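# Keep the plastic cups

Every share house, scout hall and primary school canteen in Otcombe has a set of coloured plastic cups somewhere at the back of a cupboard. They get dragged out for birthdays and put away again, usually with a bit of cordial dried in the bottom of one. I think they should live at the front of the cupboard, and I think most of the matching glassware people buy to replace them is a waste of money.

I did the sums on this last September, when I moved from the flat in Cassim to a place with an actual kitchen. I had 29 drinking vessels of one sort or another. Most of them were glass, and I was frightened of most of the glass. There were wine glasses I washed by hand and never dried properly, tumblers that only fitted the top rack if you took out something else, and two tall things for iced coffee that wouldn't stand up in the dishwasher at all. The plastic cups took up one corner and never caused me any trouble.

The case against them is well known. They look like a kid's party. They scratch, and once they're scratched they go cloudy. Hot drinks are no good in them. Some of them hold the taste of whatever was in there before, and if you've ever had water from a cup that used to hold tomato soup you'll remember it. I accept all of that. I keep mugs for tea and I wouldn't put soup in a plastic cup to begin with.

What I don't accept is that colour is childish. Colour is the most useful thing about them. Put six people around a table with six clear glasses and within ten minutes they've all lost track, so somebody gets up and takes a clean one. By the end of the night the sink is full. Give the same people one blue, one yellow, one green and one pink, with white for whoever's left over, and it only goes wrong when you've got two of the same blue. My advice is to buy odd ones out of the discount bin so there are fewer doubles.
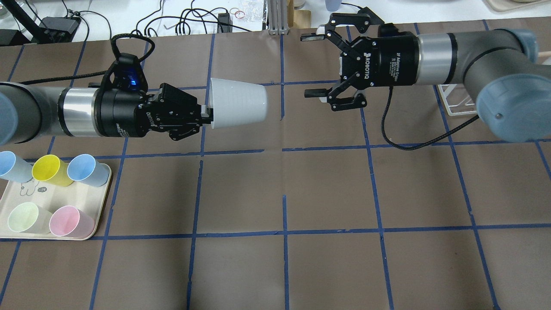

*Blue, yellow, green and pink cups on a cream tray, and a white one held on its side.*

Then there's the matter of how you put them down. I lay mine on their sides on a tray. Most people stand them upside down on the bench or on a tea towel, which traps the damp underneath, and that's where the musty smell comes from. Stacking them wet is worse. They jam together, you end up twisting and swearing, and the inner one comes out with a ring around it. On its side, a cup is open to the air and you can see straight away if there's still something stuck inside. They do roll a bit. A tray with a lip fixes that, and you can carry the whole lot to the table in one go.

I'd also say pick them up by the rim if they're dirty and by the body if they're clean. My grandmother had that rule at the shop in Dullari and she was strict about it. Fingers on the rim of a clean cup would get it sent back to the sink, whoever you were.

As for the bench, I cover it with brown paper when there's a crowd coming. It's cheap off the roll, it soaks up spills, and you bundle it up afterwards with the crumbs inside. You can write on it too, so if two people have the same colour they can put their initials next to where they're sitting. A friend's kids used tape to mark out places on theirs and the idea has stuck in that house.

People bring up the environment at this point, and fair enough. I wouldn't tell anyone to go out and buy new plastic. But a cup that's already in the cupboard and lasts another ten years is doing less harm than a box of new tumblers shipped in to replace it. The single-use ones are a separate argument and I'm not defending them. Our hall in Otcombe went through a sleeve of those every Tuesday until somebody worked out the yearly total at 600, and we went back to washing up.

There's a homewares shop on the Jikau road that sells hand-blown tumblers in much the same colours, blue and pink and so on. They're lovely and I've picked them up more than once. I've also put them down again, thinking of the tile floor at home. I dropped a yellow plastic cup on that floor last week, full of juice. I had to mop, and then I rinsed the cup and filled it up again.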